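Zilum Handling Project
Progress report to the Urban Fund, second period
Prepared by Hema Rao

1. Summary

The main event of this period was the open day in May, held in our work hall. It was the first time people from outside the project had seen the hand-held grippers in use. The recording work is on plan, the training of new operators is slightly behind, and spending is within the agreed budget.

2. The open day

We sent out 300 invitations, mostly to local firms, the two nearby colleges and the families of staff. The doors opened at 10 a.m. and the last group left shortly after four. Traian Husar gave the opening talk and kept it short, as visitors had told us beforehand that they wanted to see the work and ask questions.

The demonstrations ran in the main hall alongside normal recording. Petrică Toma led the first one. He explained how an operator carries out a household task with the gripper in hand, and how the recordings are later used to train the arm. Visitors were then invited to try the gripper themselves on simple objects. Most found closing the fingers easy and judging the distance hard — our own operators say the same of their first week.

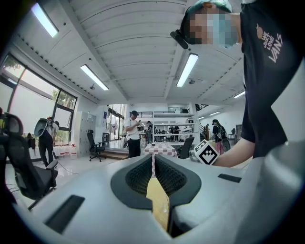
The afternoon was less smooth. Groups arrived faster than we could take them through, and the talk on the Kevik software started late. Deirdre Ó Flaithearta moved part of it to the end of the day, and those who stayed asked good questions, mainly about privacy, pay for operators and how long the grippers last. We did not have a full answer on the last point and have promised to write to those who left an address.

Two firms have asked for a second visit. One of them, Totunex, would like to bring its packing supervisors.

3. Recording work

The target for this period was 600 accepted recordings, and we reached it a week early. A further 200 are waiting to be checked. Delia Husar now does all the checking, and a second person is needed if the rate goes up as planned.

4. Training

We had hoped to train 16 new operators by the end of the period. Four have still to finish, and they will join the next course.

5. Next period

— Reply to visitors on gripper wear.
— Hold the Totunex visit, with smaller groups and fixed start times.
— Appoint a second checker.
— Finish the outstanding operator training.

We ask the Fund to agree to the checker post being paid from the travel line, which is underspent. A revised budget is attached.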